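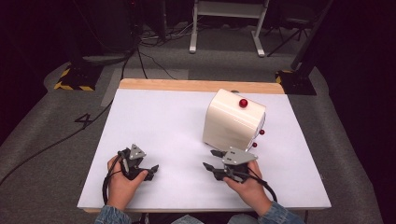

*Photo: Ayanda Ngcobo, February 4, 2023. White board on a light wooden table.*

A **table board** is a flat, rigid sheet laid over a tabletop to give a plain surface for handling small objects. It is usually white, sits loose on the furniture, and often leaves a strip of the table showing. The term is used loosely, and some sellers apply it to any large tray.

## Claims and evidence

The Titora catalog credits its boards with making small parts "impossible to lose." No test is cited. A matte white sheet does make a red ball easy to spot, but it does little for a cream-colored box, whose shadow may stand out more than its sides. Benoît Royer's handbook *The Clear Table* recommends a 14-day trial of board use, though the only results it reports are his own.
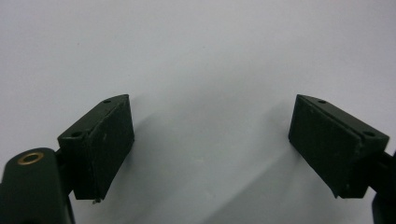 *Smooth off-white surface, with nothing in the open middle.*

## Use

Objects are normally set well in from the rim, with open space left for the hands. Raised edges are sold as an extra by Guérin, at 35 dollars for a set of 4. Whether they help is disputed - they stop rolling balls, but they also get in the way of the wrists.

## Origin

The Fodico workshop is often named as the first maker. The claim rests on 2 undated leaflets.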